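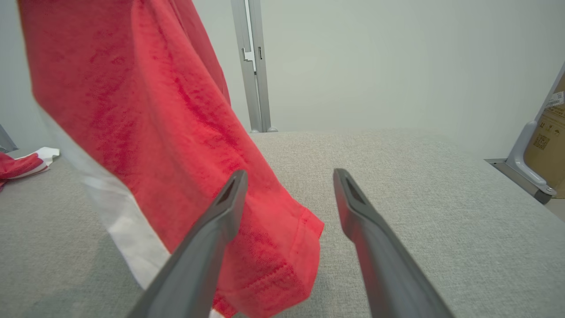
Rumholm Cloth Folding

README

Rumholm is a set of recordings of cloth being picked up, laid out and folded on a padded table. It covers household pieces such as hand towels, T-shirts, dishcloths and pillowcases. The set holds 400 episodes, each up to 72 seconds long.

Contents

episodes/ - one folder per episode
labels.csv - item type, main color, fold style, result
splits/ - train and test lists

Fold styles

half: one fold, hem to hem
quarter: two folds, second one across the first
shirt: sleeves in, then bottom to top

An episode is marked "done" when the edges line up within 2 cm. Everything else is "partial" or "dropped". Flora Purves and Jhun Gatchalian did the labeling, and Marichka Lysenko went over the partials again in July.

Known issues

Red and white pieces are over-represented. Most of the cloth came from one bulk order.
Trim and lining share a single label. Use the item type if you need to tell layered pieces apart.
Pillowcases have no "shirt" folds, as you would expect - filter them before computing averages.

Changes in version 2

Fixed swapped hem labels in the towel folders. Removed duplicate rows from labels.csv.

Contact: Amber Vermeulen, Hesilbridge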